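Wovham House Guest Cottages
Bathroom and Wet Area Safety Checklist, with comments
Walked by Borghild Isaksson, May 14, 2019
Copy to Ylva Tangen (front desk) and Gemechu Abera (repairs)

Hello, both. I have kept the same order as the January list so you can lay them side by side, and as usual I have written far more in the comments than the form has room for. Please bear with me!

1. Entry and threshold
Door opens fully without catching: OK
Threshold strip flat and screwed down: NEEDS WORK
Comment: The strip in Ollell cottage has lifted at the hinge side again. Gemechu, I know you glued it over the winter, and it was a lovely neat job, but I think it wants proper screws this time. I caught my slipper on it twice while I was standing there writing this.

2. Floor
Tiles sound, no loose corners: OK
Grout clean: OK
Floor drain clear: OK
Comment: I am very pleased with the floors. Whoever has been doing the grout with the small brush, thank you, it shows. Please keep the cleaning bottles on the high shelf and never on the floor behind the door, where a guest's little one can get at them.

3. Tub and shower
Grab bar tight: OK in Ollell, NEEDS WORK in Clultby
Bath mat present, suction cups all holding: SEE COMMENT
Tub edge free of chips: OK
Comment: The bar in Clultby turns a little in the hand when you lean on it. It isn't going to come off the wall tomorrow, but a bar that moves frightens people, and my own mother would have refused the bath altogether. Tighten before the next guests, please. As for mats, every one should be lifted out after each stay, rinsed on both sides and hung over the rail until it is dry right through. A mat left lying in the tub gets slimy underneath, and then it slides just when you want it to grip.
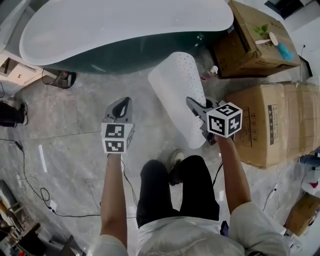

Throw out any mat that has gone stiff or won't lie flat at the corners. Ylva keeps the spares in the linen closet, second shelf, and I would much sooner you used one up too early than tried to squeeze another month out of a tired one. The last batch came to 1,533 with the towels and the new shower curtains, so we are well supplied.

4. Hot water
Tap temperature tested at tub and sink: OK
Hot and cold marked clearly: NEEDS WORK
Comment: The red dot has worn off the sink tap in Pirihi cottage. A dab of nail polish would do nicely until the new cap arrives. Let the tap run for 3 minutes before you test, or you will only be measuring the pipe.

5. Electrical
Outlet by mirror trips when tested: OK
Light cover sealed, no moisture inside: OK
Fan runs and vent is free of lint: NEEDS WORK
Comment: The fan in Pirihi sounds like a tractor. Chun-yin Mok is coming to look at the kitchen wiring anyway, so I have asked him to take the cover off while he is here.

6. Guest notices
Emergency number posted inside door: OK
Card readable from the tub: NEEDS WORK
Comment: I couldn't read it without my glasses, and most of us don't bathe in our glasses. Larger print, please, Ylva.

Items to close: 4 repairs and the new card. Next walk is in 12 weeks, when Oddur Lykkegaard will go around with me and learn the list. Sign below when your items are done and leave the sheet in my tray.

Repairs: ____________
Front desk: ____________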